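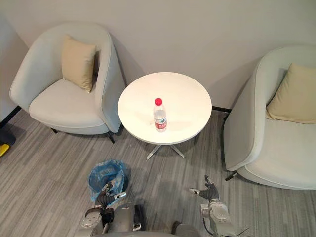

差出人: Lesia Pavliuk
件名: Re: [mokero-ml] ごみ袋タスクの中間結果

Miroslavaさん、みなさん

質問ありがとうございます! 待ってました、という気分で書いています。

> Miroslava Stelmakh wrote:
> 11月の中間報告を読みました。袋のような薄物で
> 成功率が上がったのは、触覚の入力が増えたから
> ですか、それとも行動チャンクを短くしたからですか。
> あと、デモは全部で何本でしょう。

デモは300本で、全部Santeriさんと私の遠隔操作です。で、ご質問の切り分けですが、触覚を抜いてチャンク長だけ変えた条件も回してみたところ、改善のかなりの部分がそれで出ました。正直、予想と逆でうれしい驚きです(Tomásさんとの賭けには負けました)。

1. チャンク長
袋は少し動かすだけで口の形が変わるので、長い先読みだとすぐ古い計画になってしまうようです。短くすると、指が袋の縁を追いかけるような動きが出てきて、見ていて本当に面白いです。

2. つかむ位置
口をまとめて上のほうをつまむデモだけに揃えた版も学習しました。中身で下がふくらんでいても、片手で吊れる姿勢です。もう片方の手は開いたまま脇に置いています。
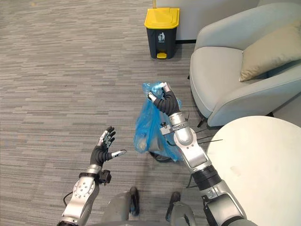
3. まだだめなところ
評価は1条件40試行。失敗で目立つのは、袋の青が腕の手前に重なって指先が隠れる場面です。手首側の視点を足すか、Horobetsの遮蔽マスクを借りるかで迷っています。椅子やテーブルの配置を変えたときの汎化もまだ弱く、配置は今のところ4通りしか試せていません。

学習設定とログはGastierの共有領域に置きました。Martaさんの評価スクリプトがそのまま動くはずです。別の袋で試した方、ぜひ結果を聞かせてください!

Lesia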